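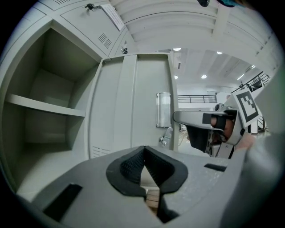 How to Pick a Locker Combination You'll Remember (and Get Your Stuff Back When You Don't)

Updated December 28, 2022

I have been locked out of my own locker more times than I'd like to admit. The worst was at the pool, in February, in a towel, with my car keys, my phone and my shoes on the wrong side of the door. The woman at the front desk, Mareike Gerlach, has now opened my locker for me so often that she reaches for the key when she sees me coming down the hall. So I sat down and worked out a system, and it's been good to me for a couple of years now. Maybe it'll help you too!

This is for the kind of padlock you bring yourself, mostly the three- and four-dial ones where you set your own number. If you have the round school kind with the fixed combination, skip down to the part about writing it down.

Step 1: Get the right lock

A three-dial lock gives you 1000 possible combinations, which sounds like plenty until you picture a bored teenager with an afternoon to kill. I use four dials. The numbers on the cheap ones are tiny, so if you wear glasses and take them off to swim (hi), hold the lock at arm's length in the store and see if you can read it. I put mine back on the shelf twice before I found one I liked. The one I ended up with is a Bridik, a plain thing with fat white numbers, and it has held up fine apart from the paint wearing off the 7.

Check the shackle too, the U-shaped bit on top. Some lockers have a thick hasp and a skinny little hole, and a chunky gym lock won't go through. Take the lock with you on a visit and try it before you throw away the packaging.

Step 2: Pick a number with a story

Don't use your birthday. Don't use the year you were born, don't use 1234, and please don't use the last four of your phone number if your phone number is written on your gym bag tag. I did that for a year.

What works for me is a tiny story made of two smaller numbers. Mine used to be 2710. My first apartment was number 27 and I lived on the third floor with 10 mugs and no plates, long story. I could stand there dripping and half asleep and still think "apartment, mugs" and there it was. (I've changed it since, so don't get any ideas.)

Good places to look for your two halves:

The number of a bus you used to ride
A jersey number, yours or somebody's you rooted for
The house number of a grandparent or an old friend
How many miles it was to camp
A page you always lost your place on

Say the story out loud a few times on the drive over. You'll feel silly and it will stick.

Step 3: Set it without wrecking it

This is where most people mess up, and I include myself. Every brand does it a little differently, so read the slip of paper that comes in the package, but on mine it goes like this.

Open the lock on the factory code, which is usually all zeros. Turn the shackle a quarter turn and push it down. Keep it pushed down. Set your new number while you're still holding it. Then let it pop back up and turn it to where it started.

Now, with the lock still open, and I mean hanging open in your hand and not on anything, scramble the dials and try your number. Do it three times. If it opens all three times you're good. If it doesn't, go one click up and one click down on each dial before you panic, starting with the last one. My thumb tends to drag a wheel along when I let go of the shackle, and it has nearly always been off by one.

Step 4: Write it down somewhere sensible

Yes, write it down! A number in your head is one bad night's sleep away from gone. The trick is to keep it somewhere that isn't inside the locker. My friend Soo-ah Ha keeps hers as a fake contact in her phone, which is lovely, except that her phone goes in the locker. She now has it on a card in the glove box as well.

I put mine on the inside back cover of the cookbook I use the most, in pencil, under a recipe title so it looks like an oven setting. You could also text it to someone patient. If it's a fixed-combination lock, copy the serial number off the back while you're at it, and hang on to the receipt. Some makers want both before they'll look up a lost code.

Step 5: Remember which locker it was

Different problem, same towel. If your place has a big locker room (the old one I went to had roughly 400 doors, all the same color) the combination won't do you any good when you're yelling at somebody else's padlock. I've done that for a solid five minutes.

I always go for the same corner, end of the row, second one up, and if it's taken I go one to the left. A bit of bright yarn tied around the shackle helps a lot. Nail polish on the lock body works too and doesn't get soggy.

If you're stuck anyway

Stop spinning. Put all the dials on your number, pull the shackle gently, and wiggle each wheel a hair in both directions. Sand, lint and dried shampoo get in there and the wheels stop lining up. If that doesn't do it, push the shackle in hard first and then pull.

Still nothing? Go to the front desk. They'll probably ask what's in there, so be ready to describe something more specific than "a black bag." Some places will have to cut the lock and some charge you for it, so ask before they get the bolt cutters out. Places with built-in locks usually have a master key, and you'll be out in a minute.

One more thing about changing your number. I do it when I give the code to someone, like when my sister picked up my bag for me, and otherwise I leave it alone. Every time I switched it just for the sake of switching, I spent the next two weeks dialing the old one.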